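Galerie: Becher an der Theke, September 2018

Vosel hat uns Becher zum Ausprobieren geschickt, Pappe und Kunststoff durcheinander. Angeblich lässt sich mit der richtigen Auswahl an jeder Theke Zeit sparen. Ich glaube das erst, wenn ich es an einem vollen Vormittag erlebt habe. Bei 440 Getränken am Tag merkt man schnell, was klemmt.

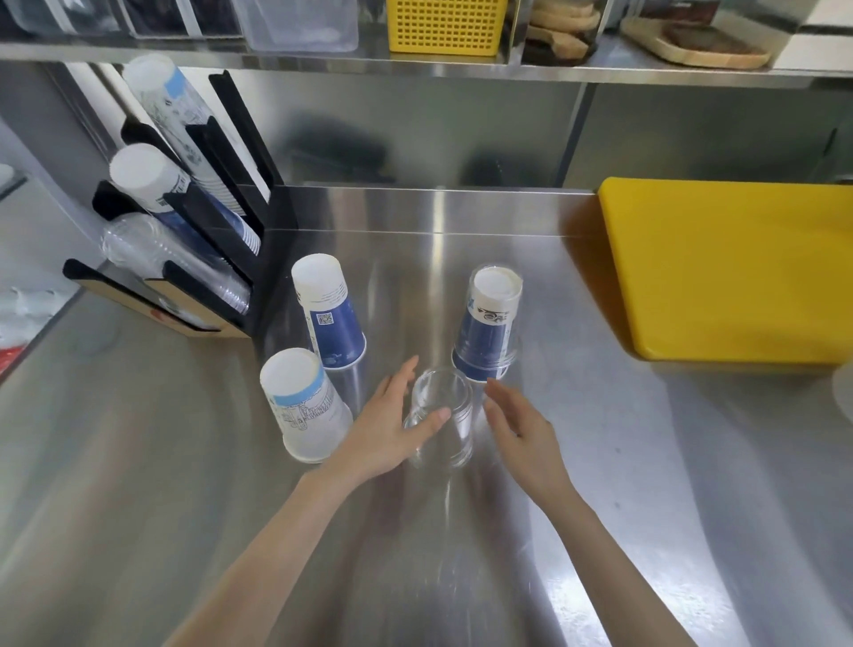
Esi Quansah schwört trotzdem auf den schrägen Spender. Mag sein, dass man damit schneller greift. Dafür braucht er eine Ecke, und Ecken haben wir wenige.

Auf Edelstahl steht jeder Becher gut, auch kopfüber. Ob der QR-Code auf dem blauen Band je gescannt wird? Ich habe meine Zweifel. Die gezeichneten Häuser auf dem anderen Pappbecher gefallen mir besser, nur schmeckt der Kaffee davon nicht anders.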